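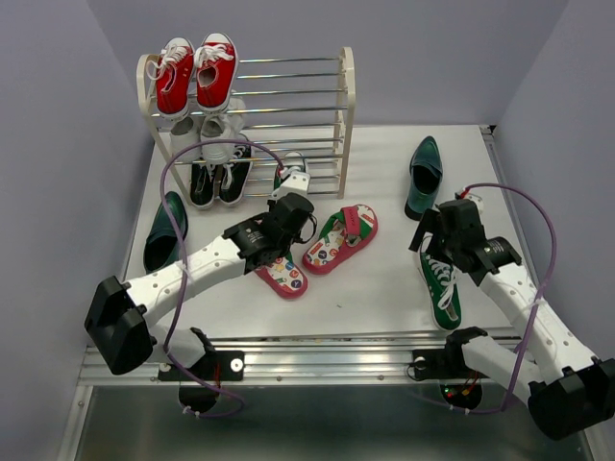 Štefánia Jireš wrote to ask whether pairs must share a tier, or whether a single shoe may be placed wherever there is room until its partner is found. The Janska household collection follows the first practice. Both shoes of a pair are shelved side by side, and a shoe without its partner stays on the table until the second one has been located.

Shoe Storage: Sorting and Shelving
Gallery 3 of the Household Order series, Denance Center for Home Studies

The gallery is devoted to the everyday task of putting footwear away on an open rack. It forms part of the Center's teaching materials on entryways and small storage spaces, first shown at the Jellham branch in March. The series now holds 48 entries, and visitors are welcome to use the text in classroom settings with credit to the Center.

Rack with red, white and black pairs. Red canvas sneakers occupy the top tier, with white shoes on the tier beneath and black sneakers with white laces lower down. The dark green leather loafers are still apart on the tabletop, one on either side.

The Center recommends that canvas shoes and leather shoes be sorted before shelving begins. Laces should be tucked inside the shoe so that they do not catch on the bars. Sandals may be stored upright where the spacing of the bars allows, and this leaves more of the tier free for closed shoes. 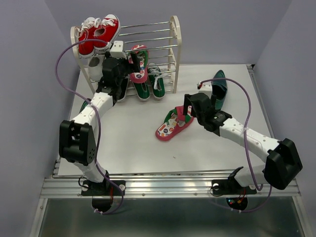
Heavier footwear is best kept on the lower bars, where it is easier to lift out and adds to the stability of the rack. Shoes worn daily should be given the most accessible position, and seasonal pairs may be moved to closed storage.

Rack with sandal and green sneakers. A pink-and-green sandal stands nearly upright toward the middle, with two green sneakers on the lower rods. The red pair is at the top left.

Related galleries: Coats and Hooks; Umbrellas and Walking Sticks; The Hudec Linen Closet.

Requests for printed sets should be addressed to the Education Office, Room 37, Denance Center for Home Studies.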